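Bright Fund grant, where we are as of 9/26/20

Hi all, the money is doing what we said it would, mostly!

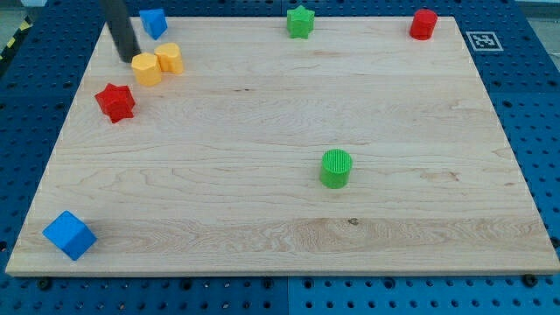
Gerkus wrote back after my last update to ask whether the toy library was still lending at all, or if the whole thing had moved to parking lot pickup. Fair thing to ask. We're still lending, and yes, it's all pickup for now (I miss having families inside, but the line moves fast).

So, numbers. We have 262 families signed up, and 80 of them joined over the summer, mostly from the Prestano side of town. I've spent $2,240 so far, nearly all of it on puzzles, wooden blocks and those zip bags that never last. Only 19 sets have come back with pieces missing, which is way better than I feared!

The one thing that's behind is the second pickup spot at Dendamus. They said yes, then they said maybe, and now they want to see our insurance papers again. I sent them twice. I'd still like to open there by December, but I may need to move some of the shelf money over to cover the rent. Can you let me know if that's okay, or do I need to fill out the change form?

Receipts are in the shared folder, except for the tape and labels, which I'm still hunting for.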